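Driltmont Robotics Notes
Jul 28, 2021

A thread on house rules for running two-arm robots in real homes. We've been rewriting ours at Duvbridge all month and I have FEELINGS about it, the good kind. Grab a drink, this one goes on a bit.

Background for new followers: I look after the written practice for our home sessions. Table tasks mostly -- bottles, plates, cloth, things people own. Two arms, one operator, somebody's living room. The old rulebook was 30 pages and it lived in a folder. The new one is 9 pages and it lives on a clipboard, and people read it!

Rule one, and the one I'd tattoo on the cart if they let me: the floor line goes down before the power goes on. Tape, rope, a row of cones, I don't care. Everyone in the room can point to where the arms can reach with the fingers open and where they can't.

Measure from the fingertips. Please. Our first version said "measure from the wrist," and I wrote that, and I was wrong. Long fingers add reach, and so does whatever you're holding. A full bottle held sideways sticks out a good deal farther than you'd like.

Bare feet! We argued over this for ages. In plenty of homes you take your shoes off at the door and that's that, and I'm not going to have a crew tramp across someone's floor in boots. So the rule as written: shoes off where the household asks for it, and then the line moves back 800 mm from where it would be with shoes on. Feet stay behind it while the arms are live, including when you're sitting down.

That last bit about sitting down got added by Safta Chiriac, who runs our safety reviews. People are very good about standing behind a line. Then they sit, they stretch out, and the legs go wherever legs go. Fantastic catch and I'm still a little annoyed I missed it.

Cables. Oh, cables. Our arms have cables that loop outside the joints, and the rule is you run each arm through its whole range at slow speed with somebody watching the cable and only the cable. Does it pull tight anywhere? Does it drag? Does it hook a table leg? Then you run it again with both arms moving.

On hard floors loops slide. On carpet they grab. Two different problems, so the checklist has two boxes now. We used to have one box that said "cables OK" and I have never seen a box get ticked so fast.

Tables next, my favorite section. Use what the home has, or bring a folding one, but do the push test first: palm on each corner, lean, see what moves. If a leg isn't locked, you'll feel it. Do it before you set anything on top, and do it again if anyone shifts the table even a tiny bit.

Hooman Shokri wanted a rule against folding tables altogether. I see why, they're light and they scoot. But homes are full of light things that scoot! If the practice only covers bolted-down benches then it's a lab practice and we should call it one. We settled on folding tables allowed, slow speed only, push test logged. 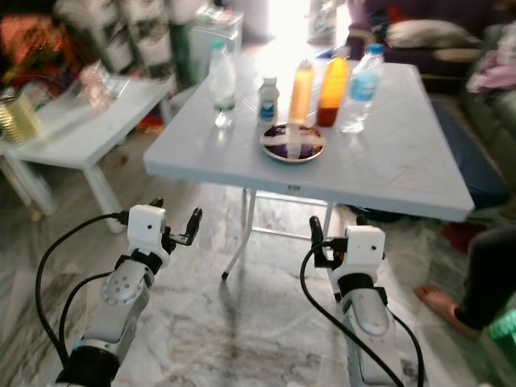 Five bottles at the far side, plate up front, both grippers coming in low.

Let me use that layout to talk about reach order, which takes up a whole page in the new book. Bottles standing in a row behind a plate means any grab at the back goes over or around the thing in front. The rule: say your path out loud before you move. "Left arm, around the plate, end bottle." It feels silly for one session and then you can't work without it.

Liquids. The practice sorts them by what happens if they tip, and it's a short list. Clear water, you mop and carry on. Anything colored or sticky, you stop both arms, cut power, and then mop. Caps are checked by hand, every bottle, every reset. Yes, even the one you just checked.

I'd also love more people to write down what light they're working in. A bright doorway behind a row of bottles is hard on any camera, and see-through plastic is hard to start with. We don't ban it. Homes have doors and windows! We ask the operator to put "light behind objects" in the log so whoever reads it next month knows what they're looking at.

Which brings me to clutter, where I've changed my mind completely. The old book said clear the room. Everything off the sofa, everything off the side tables, cushions away. So we'd walk in and basically tidy a stranger's house, and they'd be mortified, and then the robot would practice in a room that doesn't exist.

New rule: clear the reach, leave the room. Inside the line, nothing loose on the floor and nothing on the table that isn't part of the task. Outside the line it's their home and we keep our hands off. Clothes on the sofa stay on the sofa.

Small floor things get their own line in the checklist, though. Toys, hair clips, bottle caps, whatever has rolled somewhere. One slow walk all the way around the table looking straight down. Takes no time and you will find something, I promise you.

Okay, stop buttons. We use the Sokia pendant, and there must be 3 ways to stop the arms at all times: the pendant, the switch at the base, and a spoken "stop" that the operator obeys without asking why. Anyone can say it. The kid of the house can say it. The operator says "stopped" back, and then you talk.

We test all of them before every session, in that order, and the test is written down by the person who did it. If the spoken stop is slow, you do it over. I really enjoy this part with families, they get very into shouting it :)

Pinch points. Fingers that open wide close on things, and that's the job, so don't leave hands near them. Objects get placed by a person only while the arms are parked and the operator's hands are off the controls and visible. Operator says "hands off," placer says "going in," placer says "clear." Three phrases, same words every time, no cute versions.

Someone at the Rusu meetup back in February asked me if that's overkill for arms this size. Fair question! Small arms do pinch less hard. But the habit costs nothing, and the crew who learn it on small arms are the same crew who'll be next to bigger ones later on.

Consent stuff, quickly, though it's the longest section in the book. The household signs before we unpack. They get told what the cameras see, including people's legs and the corner of the room they forgot about. They can ask for any run to be deleted, the same day or later, and they don't have to give a reason. If a visitor walks in, we pause until they've been told too.

Logging: if it didn't get written down at the table, it doesn't count. I used to let people fill in the sheet back at the office and the sheets were all beautiful and all the same. Now they're messy and have juice on them and they're so much more useful.

What I'd still like to fix: our rule on pets is one sentence long and the sentence is "pets in another room." Cats disagree. If you have a better one, send it over, I'll credit you in the next version.

Also still open -- soft stuff hanging off furniture close to the line. Is a blanket edge "in reach" if a fan could blow it in? Safta says yes. Hooman says measure the fan. We're going with Safta for now.

A few people have asked for the checklist on its own, so here's the short form, in the order we do it:

Household signed, visitors told.
Line down, measured from open fingertips.
Shoes question asked, line moved back if needed.
Push test, every corner.
Slow walk, eyes on the floor.
Cable run, one arm, other arm, both.
Caps checked by hand.
All stops tested and written down.
Path said out loud, first move at slow speed.

Copy it, change it, scribble on it. If your crew does something smarter for cables on hard floors I especially want to hear about that, replies are open and I read them all.

Edit: yes, the push test includes the side table if you're putting anything on it. Good question, adding it to the book tonight.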